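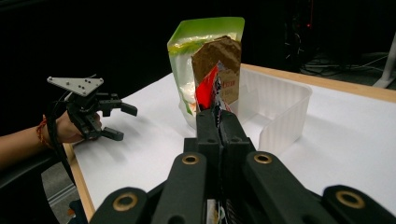 Teaching by hand: your questions answered

Do I need to know how to code?
No! If you can pack a lunch box, you can record a demo for Fleklow. You hold the grippers, you do the job, and the software learns from how your hands moved.

How many demos does one task take?
For a simple pick-and-place job, 100 good ones will get you something fun to watch. Our snack packing task at Zirberg has 1,000 so far, and the jump in how well it copes with odd-shaped bags was huge (we cheered).

One gripper or two?
Start with one. Add the second when the job calls for it, like steadying a bin or passing a packet across. 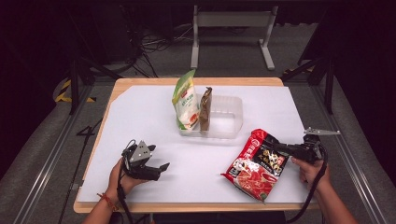 Noodle package in the right gripper, snack bags already standing in the bin.

Do soft packages work?
Yes, and they're some of our favorite things to teach! Wrappers crumple, pouches lean and slide. Grab them a little differently each time so the model sees plenty of variety. Please don't iron out your natural wobbles.

How fast should I move?
Slower than you would with bare hands, but keep it flowing. Long pauses get learned too. Most of our demos run under 60 seconds.

What if I drop something?
Pick it up and carry on. Recoveries are great training material. If it lands on the floor, stop and throw that take out.

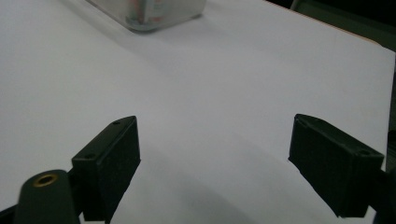

Starting and ending a take

Open the fingers all the way before you press record, and finish with them open and clear of the bin. Palora trims the ends for you, but it needs that open position to find them.

Can I use remote control instead?
Sure. The Mutiso add-on lets you drive the arm from a desk. It's slower to learn, though great for spots that are hard to reach.

Last updated July 5, 2020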